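Intro to Small Assembly, handout 4
V. Ristić, Clarkberg workshop
7th October

Left over from last time: drawings for the Premham bracket are still due. Hand in on paper, name on the back. Two people forgot the name.

Screws into printed parts

Main point today. A wood screw in pine makes its own room. A screw in printed plastic pushes the layers apart if the hole is too tight, and strips if it is too loose. So the pilot hole matters more than the screw does. Test on scrap first. Always.

Layer direction: look at the outside edge of the part. Screw going in through the flat face, across the layers = usually fine. Screw going in from the side, between layers = splits. Gauthier calls this "edge driving" in the reader, p. 92, same thing.

Small screws: start by hand. Two full turns with the fingers or a hand driver before any power tool touches it. If it leans, back it out and start over, don't try to straighten it while driving.

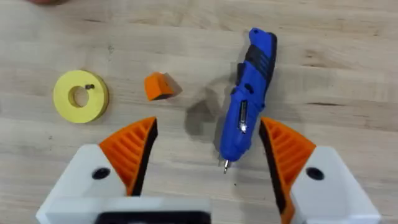
Ring with small screw near the center hole, orange block, cordless screwdriver.

Near a center hole there is less material than you think. Keep the screw at least its own width from any edge, more if the part is thin. I'll draw this on the board, copy it down.

Cordless driver

- check direction BEFORE the bit is in the screw head
- bit straight in line with the screw, press down, then trigger
- short bursts. Stop when the head touches, finish by hand
- bit slipping out = wrong size bit or not enough pressure. Not more speed
- put it down flat when done, not standing on its end

The heat thing: a fast driver warms the screw, a warm screw softens plastic, thread gone. Go slow. Same reason we dont use the big drill for this.

Taking out and putting back: turn the screw backward gently till you feel it drop into the old thread, then forward. Otherwise you cut a second thread over the first and it wont hold. Siller has a good drawing of this, photocopy in the folder by the sink.

For next time: one test piece, 4 pilot holes in different sizes, same screw in each. Write down which ones held, which split and wich spun. Bring the piece, not just the notes.

Written test is in November, covers handouts 1 to 6.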